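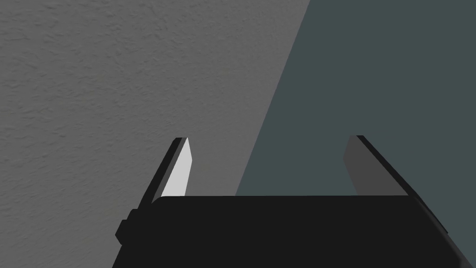

Figure 1. Wrist camera view in the simulator, gripper open, nothing between the fingers.

Setting Up and Maintaining the Zarance Cell
Student project report, Grastex Technical College

1. Background

Our group was given the Zarance cell for the spring term. It is a single arm with a two-finger gripper that moves small molded caps from a tray to a test fixture. The cell had not run since the previous class used it, and the notes they left covered the fixture but said very little about the gripper. Our job was to get it running again, write a maintenance routine, and match the simulator model to the real machine.

2. Simulator model

We started in Sipos, the simulation package used in the lab. The wrist camera in the model was placed behind the gripper and looks out past the fingers. In Figure 1 the housing takes up the lower part of the view and both fingertips are visible, and that was the view we wanted to keep. An earlier camera position showed only one finger, so you could not judge the gap.

The lighting in the model gave us some trouble. The inner face of the left finger renders nearly white and the inner face of the right finger comes out a medium-dark gray. Our edge detection script found the left finger right away and kept losing the right one against the dark surface behind it. We lowered the threshold for the right side only. Changing the lights would have been cleaner, but the same scene file is shared with another group.

3. Work on the real gripper

The finger screws were loose on one side. We removed both fingers, cleaned the slides with a dry cloth, put on a thin coat of Paretow grease, and refitted the fingers with new screws. After that we ran the homing routine 20 times and checked the open position with a feeler gauge. The first few readings drifted. We found the air line pinched behind the wrist, rerouted it, and repeated the whole set.

Closing force was set to 40 percent. At higher settings the caps were marked, and at lower ones they slipped during the turn to the fixture.

4. Test run

The first long run stopped at cycle 258 with a gripper timeout. The cause was a cable tie that had worked its way into the path of the position sensor lead — our own mistake from the rerouting. We trimmed it and started over. The second run reached 3000 cycles without a stop, and we ended it there.

5. Maintenance routine

Before each session: wipe the fingers, check the screws by hand, open and close once at low speed.
Every month: remove the fingers, clean and grease the slides, inspect the air line at the wrist.
After any collision: home the gripper and recheck the open position with the gauge before running parts.

6. Remaining work

The finger pads have not been replaced, and we did not have spares to try. The threshold change in the script is still a fixed number and should be moved to the settings file. The next group should also measure the real camera mount, as the model still uses the position from the original drawing.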